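Zirkik Hard Wax Oil Review: A Winter With One Tin

Jan 19, 2024
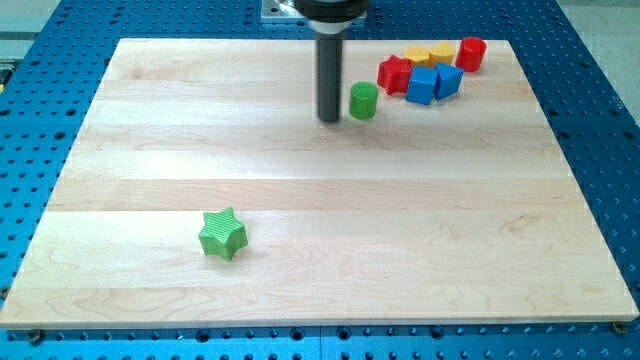 I bought my first tin of Zirkik hard wax oil in November, mostly because I was sick of polyurethane. Sick of the brush marks, sick of the bubbles, sick of sanding between coats and then finding a hair stuck in the last one. My neighbor Murray Grimshaw had been going on about wax oils for ages and I finally gave in.

So I've now put it on a maple desktop, two bedside shelves, a bench seat and (against my better judgment) the lid of an old blanket chest that had been painted at least twice before I got to it. I feel like I know this stuff pretty well by now.

First, the money. A tin was $104 at my local place, and yes, I winced. You can get a perfectly decent wiping varnish for a lot less than that. But it goes so much further than I expected! You put on a tiny puddle, spread it with a plastic card or a white pad, leave it 5 minutes or so the way the label says, and then wipe off everything you can. And I mean everything. The first shelf I did, I left a bit too much on because it looked so nice and rich, and it stayed tacky for days. I ended up going back over it with a pad and a little fresh oil, which loosened it up, and then wiped it properly the second time.

The color is what sold me. I went with the clear, and on maple it warms things up just a touch without going that orange-yellow you get from oil-based poly. If you want your wood to look like bare wood, this isn't quite that, there's still some amber in it. Rodrigo Mota, who I swap shop stuff with, uses the Teixeira white-tinted oil on his maple and his pieces do stay paler. I tried a dab of his on a scrap and thought it looked a bit chalky in the grain. He disagrees, loudly.

Now the sanding. The instructions tell you to stop at 120 or 150 grit, and I ignored that the first time and went up to 220 out of habit. Big difference. The finer-sanded shelf came out lighter and sort of thirsty looking, and it water-spotted sooner. The desktop I stopped at 150 and it has held up great. Vacuum really well before you start, too, then wipe with a barely damp cloth. Any dust left in the corners turns to paste.

Smell: not bad! A bit like crayons and orange peel, strong on the first evening and mostly gone after that. I still had the window cracked. Please lay your used rags out flat outside to dry before you toss them, or soak them in water. Oily rags in a heap can heat up and catch fire by themselves.

How's it wearing? The desktop gets coffee, a laptop, my elbows and one very heavy cat. I've had one ring from a hot mug, and I rubbed it out with a gray pad and a drop of oil over lunch. You can't do that with poly! The bench seat has a few scuffs from belt buckles and jeans rivets, and those don't come out so easily, but they don't shout at you either.

The blanket chest was a flop. The oil needs bare wood to grab on to, and there was still old paint down in the pores, so I've got shiny patches and dull patches. My fault for being lazy with the stripper. I may just paint it green.

My other gripe is the lid. It's a press-on metal one and the rim fills up with oil, so after a few uses it glues itself shut and you're in there with a screwdriver. By Christmas mine was so bent it wouldn't seal, and a skin formed over what was left. I've moved the rest into a jar with less air in it. For this price, give us a screw cap.

Would I buy it again? Yep, for desks, shelves and anything that gets touched a lot. For a big floor I'd do the math first. I'm doing a hall table in ash next and I'll probably try the satin version on that one.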